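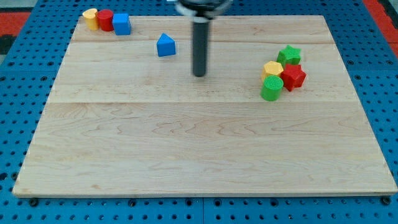

A reader in Hurammont wrote in to ask whether the new scheduling law covers someone who works for two employers in the same week. It does, but each employer is counted on its own. Hours worked for one are not added to hours worked for the other.

Fair Scheduling Act: Common Questions
Last updated Jan 29, 2022

Which employers are covered?
Any private employer with 50 or more workers in the state, counting part-time and seasonal workers. Franchise locations under the same owner are counted together. Public agencies fall under a separate statute, Chapter 816.

How is the number of workers determined?
By the average over the previous calendar year. An employer that opened after November uses its current payroll until a full year is available.

How much notice of a schedule is required?
The schedule must be posted or sent 2 weeks before the first shift on it. Electronic posting is allowed if every worker on the schedule can open it without charge.

What happens if a shift is changed after that date?
The worker may decline the change. If the worker accepts, one extra hour of pay is owed for each changed shift. Trades between workers do not trigger the payment, even when a supervisor approves them.

Does the law apply to union workplaces?
Yes, unless the contract waives it in clear terms. A general management rights clause is not a waiver. The Saavedra warehouse agreement contains a valid waiver – see Article 55 of that agreement for the wording.

Are temporary agency workers covered?
Yes. The agency and the client business share the duty to give notice. They may divide the task by contract, but a worker can file against either one.

Can an employer punish a worker for declining a shift?
No. A cut in hours shortly after a refusal is treated as evidence of retaliation, and the employer must then show another cause.

Where are complaints filed?
At the labor office in Irnon or Poltimska, in person or by mail. The form asks for the employer's name, the original schedule and the changed one. Copies are accepted – keep the originals.

Is a lawyer needed?
No. A union representative or any other adult may speak for the worker at the hearing, with signed permission.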